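Section 4. Fitting and checking the wrist camera

By now your Pirihi arm should be bolted to its bench plate, the joints should be moving freely through their range, and you have hopefully had a cup of something and a sit-down after all that cable routing in Section 3. The wrist camera is a much gentler job. Set aside an evening for it, and if you are building in a shared shop, try to pick a quiet one (Tuesday works for us at Takgate), so that you can leave the arm standing in one pose while you fiddle.

You will need the Balon camera board, its ribbon cable, the printed wrist cradle, the four short screws from bag C, a 2 mm hex key, and a laptop with the Prurkix control program already installed.

CAUTION: Switch off the arm's supply and unplug it before you touch the wrist. The last joint is small but strong, and it will pinch a finger quite happily if the controller wakes up while you are working.

4.1 Mounting the camera

1. Slide the camera board into the cradle with the lens facing outward, toward the gripper end. It should click on both sides.

2. Peel the film off the lens. Please look twice, as the film is very clear and easy to miss. Merle Treloar, who wrote the first version of this guide, calibrated a whole arm with it on and still brings it up every January.

3. Set the cradle on the wrist and start all four screws by hand before tightening any of them. Go around in a cross pattern. Snug is plenty, and the plastic will strip if you lean on it.

4. Lead the ribbon cable back along the forearm, leaving a loose loop at the wrist about as wide as your thumb is long. Turn the wrist by hand to both ends of its travel and make sure the loop never pulls tight.

5. Plug the cable into the socket marked CAM on the forearm board and close the little latch.

4.2 First picture

1. Clear tools and loose parts out of the arm's reach, then plug the supply back in and switch on.

2. Open Prurkix and choose Camera, then Wrist, then Live. Give it a few seconds. If the window stays black, switch off and reseat the ribbon cable at both ends before trying anything more adventurous.

3. Using the slow jog buttons, turn the wrist until the camera looks at a plain, pale wall with something solid and easy to recognize at the bottom of the view. A corner where two surfaces meet is lovely for this, as it gives you a long edge to judge by.

4. Press Save Still and open the picture at full size.
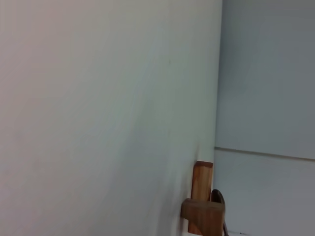
Figure 4-1. Saved still from the wrist camera: pale wall, upright edge, and wooden parts low in the view.

Take your time over your own still. The wall should look smooth, and gentle changes in tone across it are nothing to worry about; in Figure 4-1 it goes from faintly pinkish at the upper left to a cooler gray lower down. A tiny dark speck like the one in the upper half can be a mark on the wall or dust on the lens. To find out which, jog the wrist a little and save again. A mark on the wall will shift with the view, and dust will stay put.

NOTE: Do not use the ledge on the far wall, or anything like it, as your level. It slopes in our view, and yours may too.

4.3 Exposure and focus

1. In the Camera panel, turn Auto Exposure off and type 2,000 in the Exposure box.

2. Raise or lower the value in small steps until the pale wall is light without washing out and you can still make out grain in any wood nearby. Our bench arm ended up at 2,688 and its neighbor at 2,809, so don't expect to match a friend's number.

3. Turn the lens ring slowly with your fingertips, with the arm on Hold and your other hand well clear of the joints, until the nearest wooden edge is crisp.

4. Press Store. The settings are kept on the forearm board and will survive a power cut.

CAUTION: Jog at slow speed only until you have finished Section 5. The travel limits have not been taught yet, and the arm has no idea where your wall is.

If the picture flickers, try other room lights before you blame the camera. If it freezes after a wrist move, the cable loop is probably too short, so go back to step 4 of 4.1 and give it more slack. Error 26 means the latch on the CAM socket is open.

Leave the arm powered and in the same pose for Section 5, where you will teach the travel limits.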